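1 March notes were getting mixed up with the old Savus pages, so bench rules now have their own section. Kitchen counter cell, Odmont.

March 1, 2020

Went through the counter working rules with Rukhsana and Jinlong this morning. The draft from last May was written for the steel bench and half of it makes no sense on a worktop with crockery and mains appliances. What we agreed is below. Bujar has still to read it.

Speed. Arm stays in the reduced setting whenever a person can reach the counter. Full speed only with the gate shut and nobody inside the tape. Jinlong wanted an exception for homing moves. We said no for now.

Stop button. Whoever is running the arm keeps it in their hand or right beside it. Not on the shelf, not in a pocket. Test it at the start of each session and write the time in the log. I found 2 sessions in the log with no test written down, both mine.

Appliances. Toaster, toaster oven and kettle count as live even if the task doesn't use them. No powered toasting with the arm enabled until Vasilis has done the heat assessment. Bread in the slot is fine for pick tests with the toaster off at the wall. Kettle stays empty.

Cables. This took up most of the talk. Two sorts to think about: our own (camera cable at the wrist, thin one along the arm) and the kitchen's. The camera cable needs enough slack for full wrist rotation but the loop mustn't be able to hook a mug handle. Check by hand, arm disabled, turning the wrist both ways. Mains leads go against the wall where they will reach. Where they won't, mark that strip as a keep-out zone in the Vusero config before moving anything.

Food. Real food is allowed, fruit included, but it goes in the bin at the end and is not eaten. Sunee asked for this in writing after the business with the biscuits. Anything the gripper has touched counts, packets too. Wipe the finger pads before and after.

Layout. Take a top-down picture before the first run and put it in the notebook with the entry. If an object is moved between runs on purpose, say so. If it was knocked, log it as a contact, even if nothing broke. Rukhsana's point was that we only ever wrote down the loud ones.

Payload. Limit on the counter is 5 N at the gripper for anything ceramic or glass. I tried the Kim pads on an old mug at that setting and they held, though I only did 8 lifts and want more before I trust it. Jars with loose lids are not to be lifted by the lid. Same goes for canisters.

Still open:
Who signs off a changed keep-out zone. I think it should be someone other than the person who changed it.
Whether the paper towel holder needs fixing down.
Vasilis to say when the heat assessment can happen.
Replace the tape on the floor by the gate, it has lifted again.

Ran the cable check and a slow approach over the chopping board after lunch. Log sheet is in the blue folder.

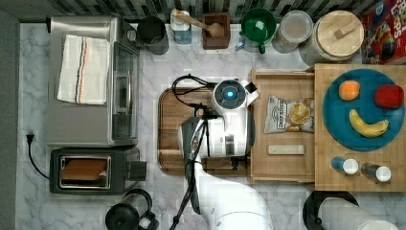
Counter cell, top-down. Arm over the board, wrist camera cable looped to the left.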